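Home Destinations Planning Money & Papers Newsletter About

How to claim compensation for a canceled flight without losing your mind or your vacation

I have been bumped, rerouted and left overnight in enough airports to have opinions about which carpets are best for sleeping on. For years I accepted the meal voucher, muttered something, and went home poorer. Then a flight out of Dublin vanished from the board while I was standing under it, and I decided to find out how the claiming business works. It took me 41 emails. You should be able to do it in four or five.

The steps below assume you are flying from an airport in the European Union, or into one on a European airline. Elsewhere the rules differ, and in some places they amount to good wishes.

Step 1. Collect paper before you collect your bags

Keep your boarding pass. If it lives on your phone, take a screenshot, as airline apps like to tidy away a trip that went badly. Photograph the departures board while it still says "canceled." Then go to the desk and ask, politely, for the reason in writing. You may get a printed sheet about your rights and a look. Take both.

Write down the name of the flight, the scheduled time, and what you were told and when. At my gate the explanation went from "late inbound aircraft" to "crew" to "weather" in under an hour, with the sun shining through the window the entire time. My notes on the back of a crossword ended up being the most useful thing in the file.

Step 2. Get yourself moving first

The airline owes you a choice: your money back, or another way to where you were going. Pick one at the desk, or by phone while you stand in the line for the desk. I do both and go with whichever human answers first.

Be careful with the refund. Once you take it, getting to your destination is generally your own affair, and last-minute fares are priced by someone who knows you're desperate. If you still need to get there, ask for rerouting and say the word "rerouting." Other words seem to be heard as "voucher."

Step 3. Eat, sleep and keep the receipts

While you wait, you are owed reasonable meals, and a hotel if it runs overnight. If the airline hands you these, fine. If the desk has closed and the staff have melted into the walls, buy what you need and claim it back.

"Reasonable" is the word they will argue over. A sandwich is reasonable. So is a plain hotel near the airport. My friend Eckhard Hamann once submitted a bar bill with two cigars on it and is still waiting. Ask for itemized receipts, and put them all in one envelope. Thermal paper fades to nothing if you leave it on a dashboard, so photograph each one the same evening.

Step 4. Work out what you are owed

Compensation is separate from the refund and the sandwiches. It depends on the distance of the flight, how much notice you had, and how late you finally arrived. The price of your ticket doesn't come into it. A bargain seat can pay out more than it cost, and I'll admit this has warmed a few of my winter evenings.

You get nothing extra if you were told more than two weeks ahead, or if the cause was something the airline could not have prevented. Storms count. So does closed airspace. An ordinary broken part usually does not, however sadly the pilot describes it.

Step 5. Write the letter

Use the airline's own form if there is one, and save a copy of everything before you press send, for forms have a way of timing out at the last box. Keep it dull. Mine went like this:

"My flight was canceled on the day of departure. I arrived at my final destination more than five hours late. I request the compensation due under Regulation EC 261/2004, and repayment of the attached expenses. Please reply within 20 days."

Leave out the ruined anniversary. Leave out the man in the next seat. Attach the boarding pass, the booking, the receipts and your bank details, and list each attachment by name at the bottom. 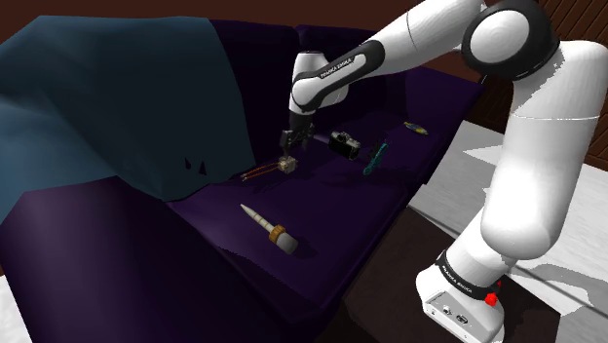
By Diarmuid Ó Súilleabháin
22 Apr 2018 | Money & Papers

Step 6. Survive the first refusal

It will probably come. Mine called the cancellation "an operational matter outside our control" and offered a voucher worth 85 euros, good for one season and not valid on any date I might want to travel. Do not accept a voucher unless you want a voucher. Cash, a check or a bank transfer is what you can ask for.

Reply once, briefly. Ask what exactly happened and what the airline did to avoid it. Quote your own notes if the story has changed. I sent back my three explanations in order, with times, and the tone of the correspondence improved a good deal.

Step 7. Go over their heads

If you get no answer, or the same paragraph again, take it to the national enforcement body for the country the flight left from. The form is free. It is also slow, so send it and then get on with your life. Small claims court is the other route, and check the time limit where you live, as these vary a lot.

Claims companies will do all this for a cut of the winnings, often a large one. If your case is messy or you hate paperwork, that may be worth it. Read the fee page to the bottom before you sign.

My own money arrived in the end, with no note and no apology, on a morning when I had stopped checking. I spent it on another flight, which left 2 hours late. That is one hour too few for compensation, and I have the boarding pass to prove it.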